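Staveck Annotate
Episode review and grasp labelling for hand-held gripper recordings

Product overview

Staveck Annotate is the review module of the Staveck software suite. It accepts synchronised video and pose data recorded with hand-held grippers, divides each recording into episodes, and prepares those episodes for use in policy training. The module is supplied to university laboratories and industrial research groups, and may be installed on a single workstation or on a shared server.

The current release is 4.2. Groups still using the 3.x series should read the section on migration before they install.

Approach and contact labelling

The labelling engine identifies three phases in each episode: approach, contact and release. Phase boundaries are proposed from finger opening and gripper pose, and are then shown to the reviewer on a timeline beneath the video. A reviewer may accept a boundary, move it by single steps or reject it. Rejected boundaries are kept in the episode record together with the name of the reviewer.

Kitchen utensils receive particular attention in this release. Long, flat objects lie close to the table surface, and earlier versions often placed the contact boundary too soon. The approach model has been retrained on the Dunmore tabletop set, which contains 1,192 reviewed episodes. 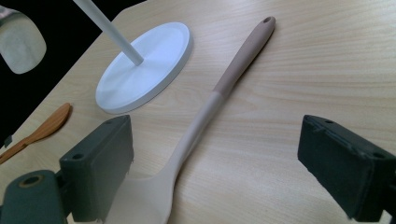

Wrist view with a spatula between the gripper fingers.

Object masks are proposed separately for the fingers and for each item on the table. Finger masks are fixed to the gripper model selected at import, so reviewers do not need to redraw them for every episode. Where a utensil passes out of view, its mask is marked as truncated and the export carries a flag to that effect.

Pose tracking and multiple grippers

Annotate reads pose streams from marker-based tracking systems and from on-board visual odometry. Each gripper in a session is given its own track, and tracks may be reviewed singly or together. Gaps of up to 100 milliseconds are filled by interpolation. Longer gaps are left open and listed in the session report for the reviewer to decide upon.

Sessions with two grippers are aligned to a common clock at import. The alignment tool, developed by Negin Khosravi and Benito Cordero, shows both tracks on one timeline and allows an offset to be entered by hand if the recorded time stamps do not agree.

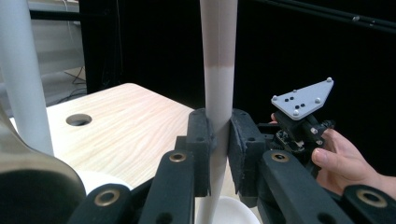
Deformable items are handled by a separate setting. When it is enabled, the contact phase is divided into first touch and firm hold, and the reviewer is asked to confirm both. The setting is off by default and can be changed for an individual object class or for a whole project.

Technical details

Video input: up to four streams per session, at 60 frames per second
Pose input: position and orientation, one track per gripper
Session length: up to 400 episodes before a new index is required
Export: HDF5, Zarr, or plain video with a JSON sidecar
Operating system: Linux, 64-bit
User accounts: reviewer, lead reviewer, administrator

Migration from 3.x

Projects made in the 3.x series open in read-only form until they have been converted. Conversion rewrites the episode index and leaves the original recordings untouched. Custom object classes are carried over. Custom keyboard layouts are not, and must be entered again under Preferences. Sites running the Perkwood storage connector should update the connector first.

Training and support

An introductory session for new reviewers will be held online on Tue 9 July and will be led by Kirsty Furnival. The session covers import, boundary review and export. A second session, for administrators, is planned for September.

Licences are issued per site, with no limit on the number of reviewer accounts. Academic groups should apply through their department. Enquiries about licensing should be addressed to Stuart Haslam, and technical enquiries to Jade Fairclough, at the Prondetlow office.

Related modules: Staveck Capture, Staveck Replay, Staveck Index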